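2021-11-12, glaze bench

3 comments | 40 shares

Mixed the second batch of the Lidislow celadon this morning and I'm pretty happy with it so far! Weighed out 2,730 grams dry, which is more than I meant to do in one go, but the sack from Garker was already open and I hate rolling those down and clipping them. Sieved it twice. The first pass left a spoonful of gritty stuff that I rubbed through with the rib, and the second pass went clean.

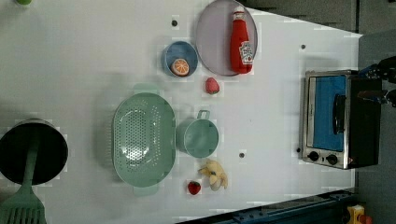 Water is where I keep going wrong. In April I poured it all in at the start and ended up with something like skim milk, then spent a week skimming off the top. So today I held back a good third and added it in splashes (yes, with the mixer running, yes, it's on my apron). Test tile dipped for a count of three, and the coat looks right to me, maybe a touch heavy at the foot.
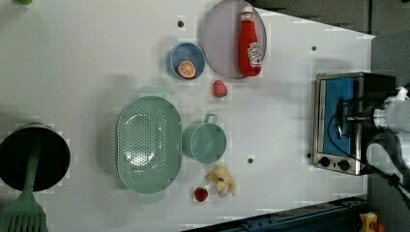 Color is the other question. The Zotport stain gives a green that goes gray wherever it's thin, and the Espiritu one stays green but gets kind of minty and flat. What I'd love is a gray-lavender that's still quiet on a big flat shape, close to the large round plate on the white table, with a thin darker line at the rim like that one has. I think that means half the stain and a bit of iron brushed on the edge. Going to try it on five tiles before I touch any real plates.

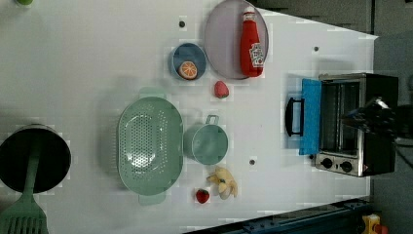 Somebody wrote on the clipboard that the iron will run if I fire as hot as last time, and that I should hold shorter at the top and leave the edge brushing thin. Fair point! The last load had drips on two bowls and I had to grind the shelf.

Bucket is on the low shelf, lid taped, marked LID-2. Please don't add water to it, I want to see how it settles on its own. Kiln counter reads 765 firings. Still need cones and more wax resist, and the small scale needs new batteries.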